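Home > Home Organizing > Cords & Electronics

What do I do with a whole box of black power cords that all look the same?

Asked by closetfulofcords
Monday, April 5, 2021
Viewed 723 times

So we're moving in May and I finally opened The Box. Everybody has one, right? Mine is all power cords, every one of them black, years of them, from printers and monitors and old computers and I think at least one rice cooker. I've moved it twice without ever looking inside (I know, I know).

I put a cloth down on the table, set a second cardboard box next to the first one and figured I'd pull out the keepers one at a time. I lasted one evening. Every time I grab one, four others come with it, and then I stand there holding a cord with no clue what it goes to. My new apartment has exactly one hall closet, so the whole pile can't come with me.

Do I sort by the end that goes in the wall or the end that goes in the machine? Is there any reason to keep more than a couple of each? And what do people do with the rest — can they go in the regular trash? I'm over in Ziditz if anybody knows of a place nearby.

3 answers

Answer from Subramaniam_Stairs (marked as most helpful)

Oh, I have so been there! I did this for my dad's basement and then for my own place, and the two-box thing you've started is the right idea. You just need to be a lot meaner about what gets into the second box.

Pile box on the right, keeper box on the left:
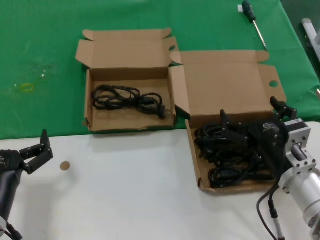
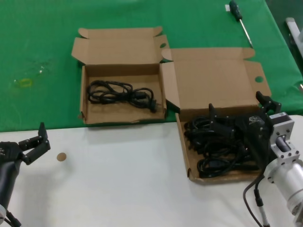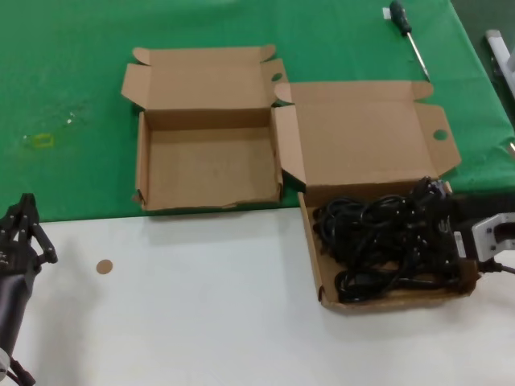
Start with the machines and leave the cords alone for a minute. Walk through your place and write down everything you own that takes a removable power cord. My list was the monitor, the printer, the desktop and an old amp. Each of those gets one cord, plus one spare for the whole household, and that's the entire keeper box. I was sure I needed dozens and I ended up with five.

Sort by the machine end. The wall end is going to be the same on nearly all of them if you bought everything in this country, so it tells you nothing. The machine end is where you'll see the difference: the chunky three-hole one that fits most computers and monitors, the little cloverleaf one for laptop bricks, and the figure eight for smaller stuff like radios. Check the cord against the actual machine before you call it a keeper. Some of them look close and aren't, and the thickness can differ too, so if something pulls a lot of power (your rice cooker, say) use the cord that came with it or one with the same rating. The rating is usually molded into the plug in teeny tiny letters. Use your phone flashlight.

For the tangle, don't pull! Find a plug and push it back through the loops, and shake the pile now and then. When one comes free, coil it right away, about as wide as your hand, and put a twist tie on it. Masking tape flag near the plug with the name of the machine. If you see cracks, bent prongs or a bare spot, it goes straight to recycling, no matter what it fits.

The leftovers shouldn't go in the regular trash or in your curbside bin — cords wrap around the sorting equipment and make a mess of it. Look for an electronics drop-off. When I lived out by Ziditz, the Burier transfer station had a cage for cords and chargers and it was free, but that was a while ago so call first. Thrift stores sometimes want the good ones as well.

Took me an evening and a half, with snacks.

Answer from garage_in_progress

I'd keep more than that, personally. I threw out a bag of 30 cords once and the very next week I needed one for a monitor I picked up at a yard sale. They don't go bad sitting in a box. If you've got the closet space, just put a lid on it and write CORDS on the side.

But I do agree about the labels. I bought a pack of 200 of those Vendar hook and loop ties and they're great, I've used them on garden hoses and Christmas lights too.

Answer from mopandmuffin

Scrap yard! Some of them pay by the pound for cords because of the copper. Don't expect to get rich, I got lunch out of mine.

Comment from closetfulofcords

Thank you!! Made my machine list tonight and it only has six things on it, which is a little embarrassing given the size of the pile. Going to try the pushing-back trick tomorrow. garage_in_progress, I wish I had the closet for it. Does anybody know if the Burier place takes the laptop bricks too or just plain cords?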